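Planning and Paying for a Two-Arm Plate Handling Bench: Questions We Get Most

If you are reading this, you have probably been asked to put a number next to "lab robot" in somebody's spreadsheet, and you'd like that number to be a sensible one. Welcome! We put this page together from the questions that land in our inbox at Millesetti, and we've tried to answer them the way we would over coffee, which means some of the answers wander a bit. Jump around as you please.

What am I buying when I buy a "bench"?

A bench from us is a table, a mounting frame, two arms with grippers, a perforated breadboard to fix things to, and the holders that keep your 96-well plates where the arms expect them. We also include the layout model, so that you can look at your bench on a screen before you sign anything. Readers, washers, sealers and the like stay on your own equipment list, and we're glad to help you leave room for them.
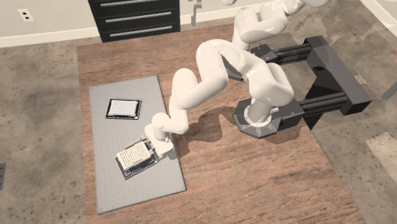 Flaltirel Planning Desk, May 7, 2025

Prices and lead times on this page were last gone over on the date just above. If you have an older quote in a drawer somewhere, send it along and we'll tell you which lines have moved (some have gone down, believe it or not).

Do I really need two arms?

Maybe not, and we would rather talk it through now than have you wonder about it next year. One arm is plenty if your plates go from a holder to a reader and back again, and nobody is standing there waiting on them. A second arm starts to earn its keep when one plate has to be held or moved while another is being worked on, or when your instruments sit too far apart for one arm to reach both without awkward bends.

A good middle road is to buy the frame for two and put one arm on it. The frame is the part that's a nuisance to swap later, and the second arm can go into next year's budget with very little fuss.

How much should I set aside beyond the quote?

People forget the little things, bless them, and then the little things come out of the travel money. Please make room for:

- plate holders, plus 2 spares of whichever kind you use most
- replacement gripper fingers
- an electrician, if your outlets are on the wrong wall
- delivery up stairs or through a narrow door
- your own staff's time during the first weeks

For a single bench we suggest a small-parts allowance of $2,000 for the first year. Labs that run one kind of plate tend to spend less than that, and labs that try out every plate in the catalog tend to spend more.

What is the layout model, and does it cost extra?

It's a computer model of the bench, built to your room's measurements, and it comes with the quote at no charge. You send us the length of the walls, where the doors swing, where the outlets are and what furniture has to stay, and we put the arms in and move them through the jobs you've described. You'd be surprised how often a cabinet has to shift over by the width of a hand! We much prefer finding that out on a screen, and I expect you do too.

You get two rounds of changes in the price. After that we charge for the modeling time by the hour, though we'll always tell you before the clock starts.

Can the model use furniture we already have?

Yes, please. Side tables, shelving, storage cabinets, anything that's staying put should go in. Measure it at its widest point, handles included. Drawers and doors should be measured open as well as closed, and if there's a shelf on the wall over the bench we need its height from the floor and how far it sticks out, so the taller poses can be checked against it. 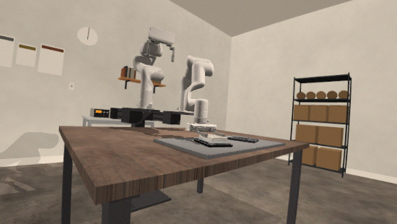
Shelving is the one that catches people. A unit that sits nicely against the wall still needs a person standing in front of it, with elbows, carrying a box. When you plan your floor space, leave room for that person as well as for the reach of the arms, and decide early on whether restocking happens with the arms stopped. Most of our customers say yes to that, and it makes the safety paperwork a good deal shorter.

Will our own table do?

Sometimes. It has to be level, it has to be stiff, and it mustn't rock when somebody leans on it. We'll ask you for the make and the thickness of the top, and for the position of the legs, which matters if we're clamping or bolting near an edge. If the table doesn't pass, we can supply one as a separate line, so you can compare prices with your usual furniture people.

How long does it all take?

From a signed order to plates moving, plan on 11 weeks. The frame is what takes the time. The arms generally reach us well before it does. If your grant or your fiscal year has a hard end date, tell us at the very start and we'll invoice in stages to suit.

Is there training?

There is, and it's included for up to four people. Kavinda Dissanayake runs most of the sessions, and he likes people to bring their own empty plates along, odd brands especially. Refresher training for new hires is charged separately, and you can add it to the order now at the current price or leave it until you need it.

What about a service plan?

The first year is covered. After that there are two plans. Koech Basic gets you parts and remote help, and Koech Full adds a yearly visit. If you have somebody on staff who is handy with a hex key and not shy about calling us, Basic is fine. If your bench will be running through the night, please think about Full.

Can I rent before I buy?

Yes, through Zunoten, who handle our leases. The shortest term is six months, and half of what you've paid goes toward the purchase if you decide to keep the bench. You'll need your own insurance for it, so have a word with whoever looks after that at your end.

What should I send you to get a quote?

A rough floor sketch, the plates you use, the instruments you have now and the ones you hope to have, and a plain description of one working day. Don't polish it. A page of scribbles from the person who does the pipetting is worth a great deal to us.

Please put item 211 (two-arm bench) or "not sure yet" in the subject line. "Not sure yet" goes to the same people and gets the same attention, and we usually write back within two working days.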